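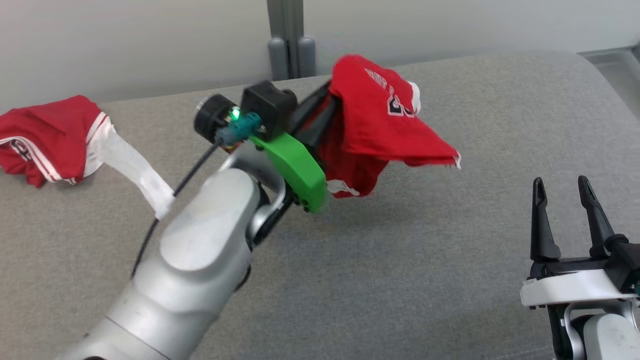 Replica and second-hand sports shirts: your questions

Duangjai Srithong has been buying and selling old shirts for 11 years and has been let down by plenty of them. We put readers' questions to her.

Is a "player issue" shirt worth the extra?
Rarely. Sellers use the phrase for anything with a tighter cut. Ask for proof that it came from a club. If the answer is a long story about a cousin, pay the replica price.

Can I trust a certificate?
A certificate is a piece of paper. I've seen 8 of them with the same signature in different handwriting. Nakpan will at least tell you who checked the shirt and when, so you can ring up and argue.

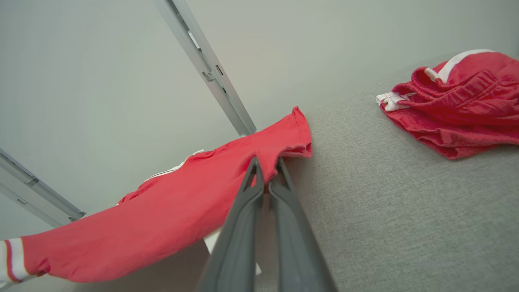 Reading time: 2 minutes

Do I need a special sports detergent?
I doubt it. I used Plorketti for a whole season and couldn't tell those shirts from the ones done in ordinary liquid. Wash cool, inside out, and skip the softener.

Will the numbers peel?
Sooner or later, if they're heat-pressed. "Guaranteed for life" usually means the life of the shop. Stitched ones last longer, but check the back for loose threads.

Are old shirts a good investment?
People love to mention the one that went for 3000 pounds. They don't mention the box in the loft. Buy it if you'd wear it.

What about the Flesholm fair in November?
Go late in the day, when sellers don't fancy packing up again. Thitima Pongsiri got a decent away shirt there for a third of the morning price. Take cash.

Can I send back a shirt that doesn't fit?
Read the terms first. Jurix took mine back but kept the postage both ways.

14 comments | 700 shares

Related
Shrunk in the wash: can it be saved?
How to spot a copied badge
Storing shirts without moths

We use cookies to remember your settings. By carrying on, you accept this. OK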